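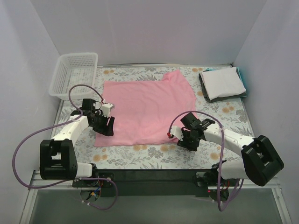 Section 8 covers the folding table when it is shown to visitors, at an open day or at a booked demonstration. It assumes the table has already been assembled and powered up once by a trained operator. The demonstration uses three places on the tabletop: the basket at the rear left, the open middle where the cloth is spread, and the rear right corner where the folded stack is kept. Both arms reach in from the front edge, so visitors must never be placed at the front. Read the whole section before the doors open.

8.1 Before the visit

The steps below take 30 minutes for one person. Allow more time if the table has been moved since it was last used.

1. Check that the Clovoleo controller is switched off and the key is in the operator's pocket.

2. Wipe the walls and the table surface. Use a damp cloth with no cleaner on it.

3. Smooth the table cover toward the corners. A printed cover may be used, but the same cover must stay on for the full day. If you change it, repeat the camera check in Section 5.

4. Put the basket at the rear left, close to the wall. It does not need to be square to the rear edge.

5. Leave a strip of bare cover between the stack and the work area. Cloths that touch the stack can pull it over when an arm lifts.

6. Look along each hose from the gripper back to the base. The hose should bend freely and should not be trapped under a link. Replace any tie that has snapped.

7. Tuck loose wires near the bases away from the operator's knees.

Note: Tables delivered to the Porkville site before June have a shorter rear strip. The steps are the same.

8.2 Choosing the cloths

Use plain cloths in a color that stands out from the cover. Pink, teal, dark gray and white have all been used at Porkville. Do not use fringed towels, fitted sheets or anything with buttons. Keep spare cloths in a closed box so that visitors do not add their own scarves and jackets to the basket.

Cloths should be washed without softener. Softener makes the fingers slip, and the arms will retry until the attempt limit is reached.

8.3 Starting the demonstration

1. Ask visitors to stand behind the floor tape. Children stand in front of adults.

2. Check that both grippers are open and above the cover.

3. Turn the key and wait for the Memside screen to show READY.

4. Select VISITOR from the program list. This program runs at reduced speed. Do not select FULL during public hours.

5. Spread one cloth in the middle of the table by hand. Small wrinkles are fine. A corner that is bunched or folded over is also fine, and people enjoy watching the arms deal with one. Pull out any double layer under the cloth.

6. Take both hands out of the enclosure and say "clear" out loud.

7. Press START.

CAUTION: Never reach in to straighten a cloth while the arms are on. Press STOP, wait for both arms to hold still, and turn the key before reaching in.

CAUTION: Do not hold a gripper by its hose or cables to move it. Use the handle supplied in the Baumgart tool kit.

8.4 If the program stops

Message 141 means that a cloth edge was not found. Press STOP, turn the key, spread the cloth again and restart from step 2 of 8.3. If the message comes back with the same cloth, use a different one.

If one arm stops and the other keeps moving, press the red emergency button at once. Do not restart the table that day. Call the service desk and write the time in the log.

If a cloth falls off the front edge, leave it on the floor until the program has ended.

8.5 Questions from visitors

Operators may answer questions while the program is running as long as they keep one hand at the STOP button. The printed handout gives the price of a replacement finger set and the names of the parts. Do not guess at load limits. The only figure to give is the one on the rating plate, 1,150 watts for the whole table.

Visitors may take photographs. Flash must be off, as it can upset the edge search.

8.6 Closing down

1. Let the current fold finish, then press STOP.

2. Select PARK. Wait for the arms to stop moving and turn the key.

3. Take the folded stack off the table and count the cloths back into the box.

4. Switch off the supply at the wall and hang the key in the cabinet.

5. Sign the log.

Section revised 2 March 2021. Replaces the loose sheet kept with the handouts. For cleaning of the fingers, see Section 9.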